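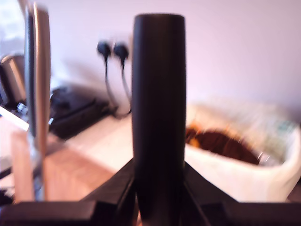
The collection period which began in September has now closed, and this entry records how the work was carried out and what I would wish to see changed before another is approved. Readers of earlier entries will know that the Grustska project gathers examples of ordinary handling tasks performed in ordinary rooms, from which a learning system is to be trained. Our guidance on rooms was short: the operator was to leave the surroundings as they were found. Cables were included in that instruction. Where two black plugs sit side by side in a wall, with their leads hanging down behind whatever has been left on the desk, they remain there during recording. A system trained only on cleared surfaces has, in my experience, a poor notion of where an object ends and its background begins, and a hanging cable is among the things it most often mistakes for an edge.

The target set for the period was 400 examples. Of those submitted, 144 were returned by the reviewers with a request that they be repeated. That is a higher figure than I had allowed for in the plan, and I accept responsibility for it. The written instructions stated that each example should begin with the gripper open and clear of the object. They did not state how long it should remain so. Several operators began to move at once, and the software which divides the recordings could not find the start of the task. Éabha Quinlan amended the instructions during the second week, and the returns fell considerably thereafter.

A further difficulty concerned the naming of tasks. Operators were asked to enter a sentence describing what they were about to do. Some wrote "pick up the board" and others "move the wood", and one, with admirable thoroughness, supplied a paragraph. All of these are acceptable English. The question is whether the system should meet such variety during training or whether the sentences should be made uniform beforehand. The present arrangement is that the operator's own words are kept and a standard sentence is stored alongside them.
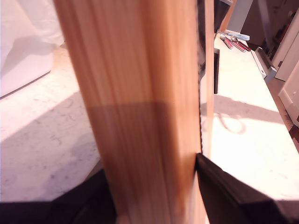
Aliki Tsakiris, who was responsible for review at the Abu Hammour office, has asked that failed attempts be retained. I was at first opposed. It had been our practice on the Sundex work to discard any example in which the object was dropped, and the storage costs were not trivial. Her argument is that a dropped object followed by a sound second attempt contains the very behaviour we find it hardest to obtain by request. An operator who is told to make a mistake makes an unconvincing one. The recordings in question have therefore been kept under a separate label, and they will not be used in training until the label has been checked by a second reviewer.

Rigid objects with flat sides gave the least trouble. Two fingers pressed against either side of a board will generally hold it, provided the operator brings them in level. Soft items were slower in every respect, and I regret that the schedule gave them the same allowance of time. Operators were limited to 5 attempts at any one task before moving to the next, a rule carried over from Pukgate, where the tasks were considerably simpler. I should prefer a limit set according to the object.

Light was a matter on which we had no policy at all. Strong sun across a pale worktop produces shadows with edges as sharp as those of the objects themselves, and some reviewers had been marking such recordings as defective. They have now been asked to stop doing so. Blinds may be left open or closed as the operator wishes, but should not be adjusted while a recording is in progress.

The revised instructions run to 5 pages and will be sent to operators once Éabha has completed the section on labels. Comments on the naming of tasks are still welcome and may be left beneath this entry. Those concerning payment should go to the office in the usual way.

Posted 15 November 2024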